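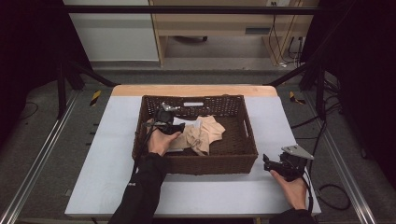
Woven baskets for household cloths: lining, filling, labeling

Last updated: 2021-10-04

The linen shelf in the hallway has been on a basket system since July. Before that it was open stacks, and the stacks leaned. The notes below cover what I changed, what I measured where I bothered to measure, and which parts I'm still unhappy with. They replace the shorter post I had up over the summer, which had the liner section wrong.

By household cloths I mean the soft flat things that don't belong to a bed or a bathroom: dish cloths, dust cloths, napkins, the thin covers that go over rising dough, a few offcuts kept for polishing. Towels and sheets are on a different shelf and follow different rules. A towel has enough body to stand up folded. A thin cloth doesn't, and most of what follows comes out of that.

Why baskets at all

I tried solid plastic bins first. They're easy to wipe and they stack, and for cleaning products I still use them. For cloths they had two faults. The walls on mine were slick, so a folded pile slid whenever the bin was pulled forward. They also held smell. A dish cloth that goes in slightly damp in a closed plastic bin is noticeable by the end of the week, and so are its neighbors.

An open weave lets air through at the sides. It also grips a bit, so a pile that touches the wall stays where it was put. The cost is snagging, dust, and a floor that is never quite flat. Each of these can be managed, though snagging only partly.

The baskets I settled on are rectangular, with a cut-out handle in the short wall. I'd call the handle position the most important feature for shelf use. A basket goes on a shelf short side out, and it has to be pulled by that side. Handles on the long walls are fine for carrying and useless once the basket is between two others. I had a pair of that kind from Flelness and ended up dragging them out by the rim, which loosened the top row of the weave on both. They now hold firewood gloves in the shed.

Checking the weave

Any woven basket should be checked before cloth goes in it, including a new one. The procedure is dull. Take an old pair of tights or the thinnest cloth in the house, wrap it over the hand, and run it around the inside: first the rim, then the corners, then the floor. Wherever it catches there's a cut end or a split strand. Corners are the usual place.

Cut ends that point inward can be trimmed with flush cutters. I use the small Zitach pair from the electronics drawer, which leave a flat end. Scissors crush the strand and leave a worse hook than the one being removed. Splits I close with a dab of wood glue and a clothespin overnight. I've tried sanding and would not repeat it. It raises more fiber than it removes, and the dust gets into everything the basket will hold for the next month.

After trimming, turn the basket over and knock it. Vacuum. Knock it again. More comes out the second time than seems reasonable.

For washing I use a bowl with 2,000 ml of lukewarm water and a very small amount of dish soap, a soft brush, and no soaking. Brush along the strands, wipe with a clean cloth, stand the basket on its short end so both faces get air, and leave it until the next day. A basket that feels dry at the rim may still be holding water in the corners, where the strands double over each other.

Lining

The summer version of this post recommended cloth liners. I've dropped that. A sewn liner looks tidy, but it closes the weave from the inside, and airflow was the reason for choosing a weave. It also shifts. Pull a napkin out quickly and the liner rides up with it.

What I do now is line the floor only, with plain white paper. One sheet, cut slightly smaller than the floor of the basket, no tape. The paper does two things. It gives the bottom cloth a flat surface, so it doesn't take the print of the weave, and it catches the fine dust that a woven base always sheds. White shows that dust, so there's no guessing about when to change the sheet. I've been changing mine when it looks gray, which has come to every few weeks for the dish cloth basket and much less often for the others.

Cut the paper on the table with the basket next to it. I used to measure the floor with a tape and transfer the numbers, and the fit was poor every time because the inside corners aren't square. Laying the sheet against the weave and marking the edge by eye gives a better result. Where one edge comes out slightly diagonal, put that edge toward the back.

Weight of paper matters less than I expected. Ordinary printer paper works in a small basket. In a longer one it buckles under a full load, and I've moved to a heavier drawing paper, sold by the pad at Szabó on the corner. Coated or glossy paper is a bad choice. Thin cloths slide on it, and we're back to the plastic bin.
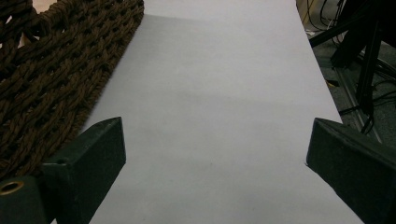 Filling

Clear the table and wipe it before starting. Cloths pick up whatever is on the surface, and crumbs pressed into a fold stay there until the cloth is next used on a glass. I work on a white top for the same reason the liner is white.

Empty the basket completely, even if only one cloth looks out of order. Reaching in and rearranging by feel doesn't work with thin fabric. The hand moves the top piece, the piece under it follows by friction, and the result is a bundle with both cloths wrapped around each other. Taking everything out is faster in total. I timed it once and the difference was large enough that I didn't time it again.

Sequence, as I do it:

1. Take out the crumpled pieces first, one at a time, gripping near the middle and lifting straight up. Lifting by a corner drags the rest along the floor of the basket, and if there's a rough strand left anywhere, it will be found.

2. Shake each piece once, away from the table.

3. Sort by fabric, then by use. Beige and unbleached cloths go apart from white ones. I keep this separation in the wash too, and it saves sorting if it's kept in storage.

4. Fold flat to the width of the basket floor. Then fold in thirds across, so that the piece stands on its long edge.

5. File the pieces upright from one short wall to the other, folded edge up.

Filing upright is the usual advice for drawers and it carries over with one change. A drawer has smooth sides and can be packed fairly tight. In a woven basket, tight packing pushes the fabric into the gaps of the lattice, and the end pieces come out with a pattern on them. Leave the width of a hand free at one end. If the row falls over into the gap, the cloths are folded too thin, and should be folded in half once more.

Some pieces can't be filed. The dough covers are too soft, and so are the oldest dusters, which have lost all their body. I've stopped trying. They go in loosely folded in a basket of their own. A soft cloth with a few loose creases in it is still clean and still easy to find, and I can't identify any practical loss.

Labeling

Labels go in the center of a wall. Mine are small, white and rectangular. On which wall depends on the shelf. For anything above eye level the label belongs on the outside of the short wall facing out. For a basket that lives on a low shelf or a table, a label on the inside of the far wall is easier to read from above – I didn't believe this until I'd moved one there by mistake.

Adhesive labels don't hold on a weave for long. The contact area is too small. Stiff card tied through the lattice with thread is stable, and can be swapped when the contents change. Kagiso Nkuna, who has the same arrangement in a much larger cupboard in Zitesstead, stitches hers through at all 4 corners with waxed thread. I copied that for the dish cloths, the basket that gets pulled out most. The rest have a single tie and a slight tilt.

Write the label by use and leave fabric out of it. "Kitchen, daily" has survived. "Cotton, thin" lasted until the first time someone else in the house needed a cloth.

Open items

Snagging is reduced but still there. The older napkins have a loose texture and catch on strands that pass the tights test without trouble. I may move them to a drawer.

Light is the other one. The hallway gets direct sun in the morning, and the side of the top basket facing the window is a shade lighter than the rest. Rotating it would even that out. So far I've rotated it once.

The heavier paper comes only in the one pad size, so the longest basket gets 2 sheets overlapped in the middle. The overlap makes a ridge, and the cloths on either side of it lean apart. Roll paper would fix this, and I haven't found a plain matte one that isn't meant for wrapping meat. If I do, the lining section will get another edit.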